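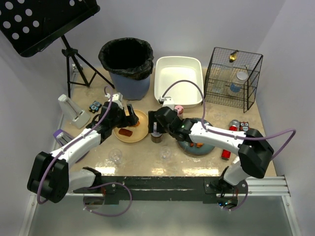 Section 4: Clearing the table and sorting the leftovers

748 views - 12 comments

I do this bit of the guide the same way every time, and I've done it in the Pondwood kitchen often enough to be fussy about it. Get the bin sorted before you touch a single plate!

1. Put a fresh black bag in the blue bin and fold the edges right down over the rim. If you leave them standing up they flop inwards the moment you scrape something, and then you're fishing about for the edge with mucky fingers.

2. Stand the bin at the back left of the table. The music stand lives in that corner too (I prop my list on it), so mind its legs - they stick out further than you'd think.

3. Get your empties out of the way next. The white baking dish goes along the back, next to the bin, and the wire mesh basket goes in the far right corner.

CAUTION: Don't stack anything in the baking dish while you work. I chipped my old Brannigan one doing exactly that.

4. Bring the food into the middle, still on its own dishes. Crispy bits and dark bits can share a plate, but I like a small bowl for anything bone-shaped so it doesn't roll.

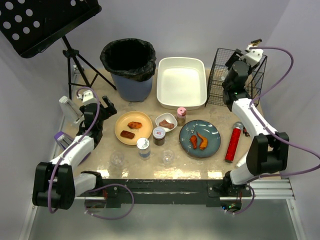
5. Now decide what's being kept. I go from left to right, one dish at a time, and I don't start the next until the first is clear. Keepers go into a lidded tub (mine are the 200 ml Tralport ones, and I wish I'd bought bigger).

6. Scrape the rest into the bin. Hold the plate low, well inside the bag, and use a spatula if it's sticky.

Note: bones and anything sharp want wrapping in a bit of newspaper first, or they'll go through the bag.

7. Stack the plates by size, bowls on top, and carry them over to the sink. Wipe the table last, back to front.

Washing up is in Section 5, along with my grumbles about the Wanow brush.

222 shares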